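I got to the Bavuswood building a little before nine on a Tuesday, and Marianna Ostrowski was already on her second coffee and her fourteenth run of the morning. She teaches robots to tidy up. More exactly, she does the tidying herself, through a pair of controller arms she holds in her hands, and the robot copies her move for move while everything gets recorded.

"People expect a joystick," she told me. "Then they see me standing there pretending to pick up garbage and they get kind of quiet."

She came to Utier from a dental lab, where she spent nine years making crowns, and she thinks that's why she got the job. (Her boss, Ifor Eynon, told me later it was mostly that she didn't get bored.) The current task is picking litter up off a floor and putting it in a trash can. One arm carries the can, the other does the grabbing. I asked which arm was harder.

"Oh, the one with the can! Everyone gets that wrong. You're so busy looking at what you're picking up that your other hand drifts, and then you're dropping stuff over the side. And the robot learns that too. It learns everything you do, including the dumb parts."
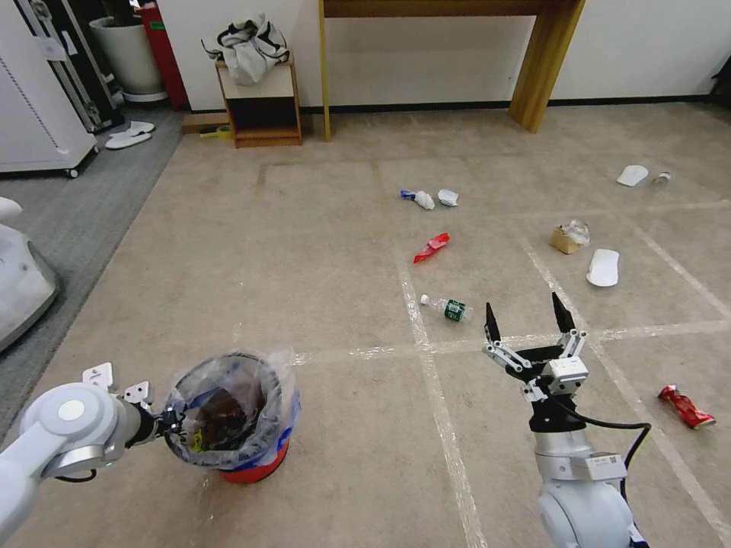

So far the team has kept 2,043 runs of the litter task and thrown out 641. I was surprised it was that many, but Marianna wasn't bothered at all. A run goes in the reject pile if she hesitates too long, or if she grabs something, changes her mind and grabs something else. "If I can't decide, how's it supposed to decide?"

She has opinions about trash. Bottles are fine, they're big and they stay put once you've got them. Soft wrappers she likes less, and anything flat makes her groan out loud. "You come straight down on a flat thing and you just push it into the carpet. You have to sneak in at an edge. It took me a week to stop using my wrist the way I would at home."

She let me try it, and I was terrible! I closed the gripper on nothing three times, then knocked over the very thing I was aiming for. The delay is tiny, but you feel it, and you can't feel the object at all, so you're doing everything by eye. Marianna kept saying "slower, slower" behind me. My run did not make the cut.

The goal is 4,000 good ones by the end of January. After that it's laundry, and she's already dreading the socks.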